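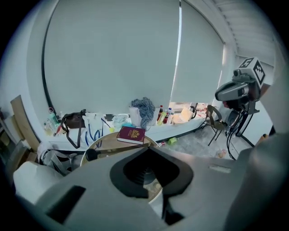
4. Roller blinds: installation and adjustment

This section applies to Lunde roller blinds fitted singly or side by side over one window. For wiring of motorized models, refer to the Karura supplement.

4.1 Before you begin

Clear the counter or sill below the window to a depth of 74 cm. Remove bottles, bags and any cables lying over the front edge. Do not stand on the counter.

Check the package contents against the label. Each blind is supplied with:

Roller tube with fabric, 1
End brackets, 2
Bracket screws, 4
Bottom bar (fitted), 1
Chain and chain tensioner, 1

CAUTION: Bead chains are a strangulation hazard. The chain tensioner must be fixed to the wall or window frame before the blind is used.

4.2 Mounting the brackets

1. Hold the control-side bracket in position and mark the screw holes with a pencil.
2. Mark the holes for the idle-side bracket. Check both sets of marks with a level.
3. Drill pilot holes. Use wall anchors in plaster or masonry. Anchors are not supplied.
4. Fix both brackets with the screws provided. Tighten by hand.

NOTE: Do not fix brackets to ceiling panels or to removable trim.

4.3 Hanging the blind

1. Insert the control end of the tube into its bracket with the chain hanging straight down.
2. Press in the spring pin at the idle end and lift the tube until the pin engages.
3. Pull down gently on the tube at both ends. It must not move out of the brackets.
4. Lower the blind fully, then raise it again. The fabric must wind evenly.

If the fabric drifts to one side, lower the blind until part of the tube is bare. Apply a strip of masking tape to the tube on the side the fabric is drifting away from, then raise the blind and check again. Repeat if required.

4.4 Two blinds on one window

Blinds hung side by side leave a narrow vertical gap between the fabrics. Daylight will show through it when both blinds are lowered. The gap is normal and allows clearance for the brackets. Where it is objectionable, fit the Barkari cover strip (sold separately).

1. Install the left blind completely before marking out the right.
2. Set the clearance between the two fabrics. The minimum is 9 mm.
3. Lower both blinds and compare the bottom bars.

4.5 Setting the lower stop

Each blind has its own stop. A blind that ends above the sill admits a strip of light along the bottom.

1. Lower the blind to the required height.
2. Slide the stop bead along the chain until it meets the control unit.
3. Close the bead with flat pliers.
4. Raise and lower the blind to confirm the position.

CAUTION: Keep containers, cloths and tall bottles clear of the bottom bar. A bar that comes to rest on an object allows the fabric to slacken and wind unevenly when raised.

4.6 Cleaning

Dust the fabric with a soft brush, working downward. Remove marks with a damp sponge. Leave the blind lowered until dry. Do not use bleach or solvent cleaners.

Grurlow Window Furnishings
Revised August 8, 2018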